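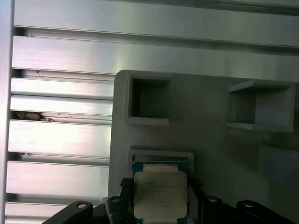

Aluminium rails and a grey printed fixture.

Kanby scoring is a way of awarding points in season-long fantasy football leagues, in which a player's weekly total is measured against the other players in the same position before it counts towards a team's result. It takes its name from the Kanby league, a friendly private competition where it was first tried, and it has since been picked up, with a good deal of cheerful tinkering, by leagues elsewhere.

How it works

In an ordinary league, a running back who earns 18 points simply adds 18 points to his manager's score, and everyone goes to bed knowing where they stand. Under Kanby scoring the same player is first ranked among all the running backs started that week, and it is the ranking that pays. The best starter at each position receives the top award, the next a little less, and so on down the list until the awards run out. A modest score in a poor week for tight ends can therefore be worth a great deal, to the lasting delight of whoever picked the tight end.

Awards are added up across the season. A total of 2,000 is traditionally thought of as a splendid year, and the winning side in the first Kanby season finished on 1,855, a figure older members are still fond of bringing up at the draft.

Variants

The best-known variant is Leter, which pays only the top 5 starters at each position and gives everybody else nothing at all. It makes for a livelier and rather crueller season. The Tănase rule, often used alongside it, lets a manager protect one starter a week from a zero, provided the name is handed in before the first kick-off. Garnivura leagues keep the full list of awards but start counting afresh for the last seven weeks - a kindness to anyone whose early picks were injured.

Effect on drafting

Managers coming from ordinary scoring tend to take quarterbacks too late. As every position pays on the same scale, a dependable quarterback is worth as much as a dependable receiver, and the good ones go quickly. Kickers matter more too, which not everybody welcomes, and several leagues leave them out altogether.

See also: Auction draft; Keeper league; Waiver wire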